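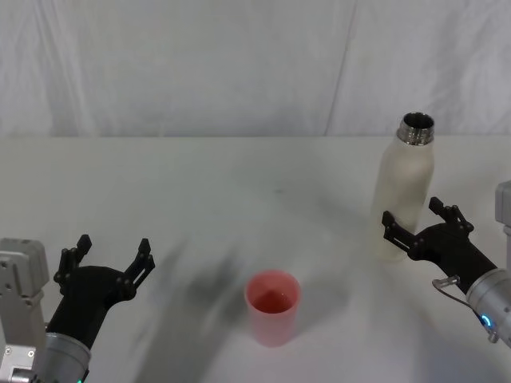

3.2 Work surface and backdrop

Surface choice matters more than we first gave it credit for. In the pilot at Zultden we sorted on a patterned counter and the raters kept losing small items against it, so for the main study everything moved to plain white. Figure 1 shows white tabletop, pale cloth hung behind, table meeting cloth in one straight line. Creases in the cloth were left alone. Ironing was tried at Parker, made no difference to the ratings, dropped.

Table wiped down between trials, cloth changed once, in June, after a spill. Side walls were not covered. Raters never see them so we did not bother.

3.3 Items and sorting task

The full pool was 300 household items, all small enough to lift with one hand - cutlery, jar lids, pegs, folded cloths, sponges, the usual drawer contents. After removing anything white or near white (it vanishes on this table, see 3.2) and anything that rolls, we were left with 133. These were split into trays of mixed kinds. Trays were made up the day before by R. Tennant and kept covered.

Each trial starts with the tray tipped out near the middle of the table. Items are then grouped by where they would be kept at home. No fixed number of groups, and no labels given. An early version with labelled zones (Innes protocol) made people sort to the labels and not to habit, which was teh thing we wanted to look at.

Time limit was 6 minutes. Most trials ended well before. Anything dropped off the edge was put back at the middle and noted.

3.4 Rating

Two raters, R. Laing and R. Tennant, scored tidiness of the final layout from stills, working separately. Scale as in the Riltley sheet, with the item on "neat edges" taken out as neither rater could apply it the same way twice. Disagreements talked through afterwards, 33 in all, most of them over whether a loose pile counts as a group. We settled on yes if there is clear white table on every side of it. Scores from before that rule were redone.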